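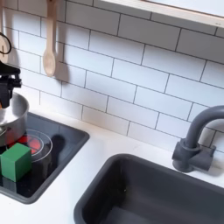
5.2 The gripper stall on the stove task

Figure 4. The toy kitchen used in the stove and sink tasks, with the pot on the cooktop, the green cube in front of the burner and the gripper above the pot.

Most of the failures in Section 5.1 were misses: the gripper closed on air, or pushed the object away before the fingers met. The failure described in this section was of a different kind. It damaged one arm, and it could have hurt someone. We report it in some detail, as the same combination of settings is easy to arrive at in other labs that run small kitchen setups.

The task was "move the pot off the burner." The arm had to lower the gripper to the rim of the pot, close on the rim, lift, and set the pot down on the white counter between the cooktop and the sink (Figure 4). The green cube served as a distractor. We ran 100 trials with the cube in varied positions and the pot always starting on the burner. The policy was the one trained on Navenik, our set of teleoperated demonstrations, with no changes from Section 4.

In five of these trials the fingers came down on top of the rim and did not pass on either side of it. The policy had been trained on demonstrations in which the operators corrected this early, so it had seen very little of what to do once contact was made. It kept asking for a lower position. The low-level controller, Muli, answered by raising motor current to close the gap between the commanded height and the measured height. In four of the five trials the pot slid sideways, the gripper dropped past the rim, and the trial ended as an ordinary miss.

In the fifth trial the pot did not slide. It had been set down against the raised surround of the cooktop and had nowhere to go. The current on the wrist joint rose to the limit and stayed there. Muli has a stall check that should cut the current when a joint is commanded to move and does not move, but the check did not fire. After a short time the wrist motor overheated and its driver shut down. The wrist went limp, the pot tipped, and the stored load in the other joints threw the forearm upward. It came to rest against the wall shelf.

Siebe Hoekstra was at the operator station and pressed the stop button when the pot tipped. The log shows that the wrist driver had already shut down by then. Fulgencio Villanueva had reached toward the counter a few seconds earlier to check the position of the cube and had pulled his hand back when he heard the motor. He was not hurt. He was inside the marked area at the time, which our own rules did not allow while the arm was powered.

5.2.1 Why the stall check did not fire

We replayed the log on a spare arm with the pot clamped in place. The stall came back every time.

The check compares the measured joint speed with a small threshold. If the speed stays under the threshold for 600 ms while the current is over 80 percent of the limit, the joint is treated as stalled. During the failed trial the current condition was met throughout. The speed condition was not. The policy sent a fresh target on each cycle, and these targets moved slightly up and down because the camera estimate of the rim height was noisy. The wrist followed the noise. It rocked by a very small amount on its own gear play, which was enough to pass the threshold and reset the timer over and over.

The noise in the rim estimate had two likely sources. The side of the pot is polished and reflects the lights, and the glossy black cooktop adds reflections below it. When we put matte tape on the pot, the estimate settled and the stall check fired as designed. We do not offer this as a fix. A safety check should not depend on how shiny the object is.

A second fault made things worse. The temperature reading from the wrist motor was being logged but was not connected to anything. Kristof Coppens found that the link had been removed when the wrist motor was replaced with a newer model, and that it had not been put back. The arm had been running without it on every task reported in this paper.

5.2.2 Changes made

The stall check now uses net travel over the time window and no longer uses speed. A joint that rocks in place counts as stalled. We kept the 600 ms window.

The temperature reading is connected again and stops the arm in software before the driver reaches its own shutdown point. On a stop, the arm now reduces load in all joints together before it holds position. Griet Coppens tested this with the pot clamped, and the forearm stayed where it was.

The downward command is limited once contact is detected at the fingers. This lowers the success rate a little on tasks where a firm push is needed, such as seating the pot flat on the burner.

We also changed how people work near the arm. The cube and the pot are placed with motor power off, and the power switch has been moved to the edge of the marked area, within reach of the person who places the objects.

We then repeated the 100 trials. The fingers landed on the rim at nearly the same rate as before, as expected, since the policy was not retrained. Each of these trials ended in a clean stop. We count them as failures in Table 3.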